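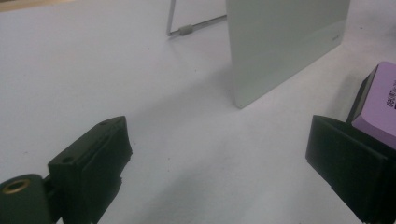

Recording Tabletop Examples with the Hand-Held Gripper

Pungate Learning Systems Program
Operator guide, revised 07/01/2025

Purpose

This page sets out how operators are to record examples for the Trastness task set. An example is one complete performance of a short task, carried out by a person using the hand-held gripper, with the gripper's own camera recording. The learning system is trained only on what that camera sees and on the movement of the tool.

The current task is the placing of a small block near an upright panel. The target is 1325 accepted examples, of which 199 will be set aside for testing and will not be used in training.

Before you begin

1. Wipe the tabletop with a dry cloth. Faint specks and smudges are acceptable. Crumbs, labels and loose paper are not.

2. Stand the white panel on its edge, with the wire stand behind it. Turn the panel so that it sits at an angle to the front of the table. A panel set square to the table gives the system very little variety to learn from.

3. Check the light. A soft shadow beside the panel is expected and should be left alone. Do not move a lamp partway through a batch. If the light must be changed, close the batch and open a new one.

4. Look at the live view. Both gripper fingers should be visible in the lower part of the picture, with open table between them. It is normal for the base of each finger to fall outside the view. Adjust your hold on the tool if only one finger can be seen.

5. Select a block from the tray. The lilac-purple one with the dark side band is used for the first batch of each session. Lettering on a block may face in any direction, including toward the camera.

Recording an example

1. Start the recording in Sequeira and wait for the tone.

2. Hold the gripper still over the table for two seconds. This gives the software a clean starting point.

3. Approach the block at an even pace. Avoid sudden turns of the wrist, as these blur the picture and are the most common cause of rejection.

4. Close the fingers on the block and lift it clear of the table.

5. Carry the block toward the panel. The panel and the foot of the stand should stay in view for as long as practical, although the top of the panel will often be out of view at close range.

6. Set the block down in front of the panel without touching it. Open the fingers fully before drawing back.

7. Stop the recording.

Varying the examples

Each batch contains 42 examples. Within a batch, change the starting position of the block every time and the angle of the panel after every sixth example. Change hands only between batches, and enter the hand used in the batch notes.

Operators should not aim for a perfect performance. A slow approach or a small correction is useful to the system, provided the task is completed.

When to reject an example

Mark an example as rejected if:

- the block is dropped and does not stay on the table
- the panel or stand is knocked over
- a sleeve or bare hand enters the view
- the recording starts after the gripper has begun to move

Do not delete rejected examples. They are stored separately and may be reviewed at a later stage.

Submitting a batch

Upload the batch to the Darnitz server at the end of the session and keep the local copy until a receipt appears. Uploads are limited to 400 examples per day for each station. Batches above the limit are held in the queue and sent the next morning.

Questions about rejected examples should be sent to the program office with the batch number in the subject line.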